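Workshop notebook, November, late afternoon

Subject: the whiteboard, and what we have left to write on it with.

I went through the marker cup before the Prindavell review so that we would not repeat last month, when Pesley's drawings were explained entirely in a yellow that only Duyên Cao claims she could read. Cap off, one line on scrap card, cap back on. Three went straight in the trash. Two more squeaked, gave up halfway and were returned to the cup by someone while my back was turned. They are now in the trash as well, under the coffee grounds.

The Hosoda layout came off the board this morning. It had been up long enough that the dry cloth only moved it around, so I used the spray and then a second cloth. Copy of the layout is in the Prorkosthorpe folder, second tab. Please stop asking me where it is.

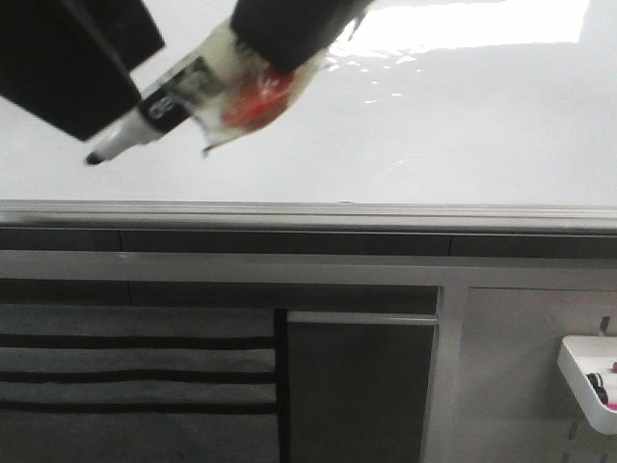 2 min read

White barrel, black tip, cloth or paper around the back half with an orange-red blotch on it. I have no theory about the blotch. The board is clean for once, glossy enough to give the ceiling light back to you in a wide stripe toward the upper right, so anyone planning a fine-line sketch should start low and to the left.

Duyên wants the black markers kept for dimensions and everything else done in blue. Fine by me. We own one blue.

To do:
Order black and blue, chisel tip. No yellow.
Wash the cloths, or admit they are rags and move them to the rag bin.
Find the eraser. Last seen propping up the window.
Wipe out the tray before the review, corners too.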